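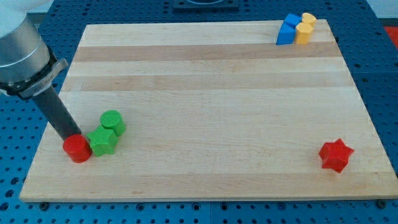

主题：Re: [工位自动化] 机器到底能不能干分拣和收拾的活
列表：车间自动化讨论
时间：三月，上午 9 时

前一封邮件里有几个判断我同意，有几个需要拆开来说。先引原文：

> 我们在 Trernau 的包装线上还有一道纯手工工序：把混在一起的小件按颜色分开，再放回各自的格子。供应商 Darnent 去年说这类活已经“基本解决”，今年报价单上又写成“视工件情况而定”。家里那边也一样，收拾桌面、把积木归盒，演示视频看了不少，没有一台我敢放着不管。
> 所以想问列表里做过的人：现在的机械臂，到底算能干，还是算能演？
> 另外，Rallis 那套评测里的成功率能不能直接拿来估节拍？

先说任务本身。彩色块分拣看起来简单，难点不在识别颜色。红、绿、蓝、黄四种颜色在均匀照明下阈值分割就够用，用不上学习方法。麻烦出在三个地方。

一、间距。红色圆柱、绿色星形和绿色圆柱几乎挨在一起，两指夹爪没有下指的空隙，只能先拨开再抓，或者干脆用杆状末端去推。推的好处是对姿态误差不敏感，坏处是接触之后块往哪边转很难预测，邻近的块会被一起带走。右上方蓝黄两色的四个块也是同样的问题：颜色已经各在一侧，但整堆贴紧，单独动其中一个就要考虑其余三个。

二、形状。圆柱推起来，接触点偏一点，方向就偏一点。星形有凹角，杆头落进凹角反而稳，落在尖角上就打转。右侧单独放着的那个红色星形周围没有障碍，看上去最好处理，可要把它推到左边与红色圆柱会合，得横跨大半块板，路径一长，误差累积，中途至少要重新定位几次。

三、边界。木板有边，块靠近边缘时，从内侧能推出去，从外侧不一定伸得进杆头去推回来。规划器如果不把板边当成硬约束，迟早要掉件。掉件之后怎么办，多数系统的答案是停机等人。

再说数字。我们在 Sirkis 的试验台上跑过 500 次推移分拣，摆放随机，允许重试。大约 19 次以人工介入结束，其中掉出板外的占多数，剩下的是块与块卡住后反复推不开。作为研究结果不难看，放到产线上，每班要有人站在旁边，省下的人力就所剩无几了。

所以 Rallis 的成功率不能直接拿来估节拍，理由有两个：
1. 它只记最终状态是否达标，不记重试次数。一次推到位和推了六次才到位，在表里是同一行。
2. 它的初始摆放大多是散开的，成堆的比例偏低。你们线上来料是成堆的，难度分布不一样。

建议自己录一组初始摆放，按“散开”“两两接触”“成堆”三档分别统计用时和介入次数，再谈节拍。样本不必多，但每一档都要有，不能合并成一个平均数。

至于家用，我的看法比车间更保守。车间可以加挡边、加振动盘、改来料方式，把难题在机械臂之外解决掉。家里的桌面不会为机器改造，物品种类也不封闭。目前能放心交出去的，限于物品已知、台面固定、失败代价低的情形。再往外一步，就要看你能不能接受它偶尔把东西推到地上。

对 Darnent 的报价单，可以要求他们把“视工件情况而定”写成条款：最小间距多少，允许几层堆叠，掉件后是否自动恢复。写不出来就按不支持处理。

试验记录的表头我可以发到列表里，需要的请直接回复本帖，并注明末端执行器的类型。夹爪和推杆的字段不一样，混用会对不上。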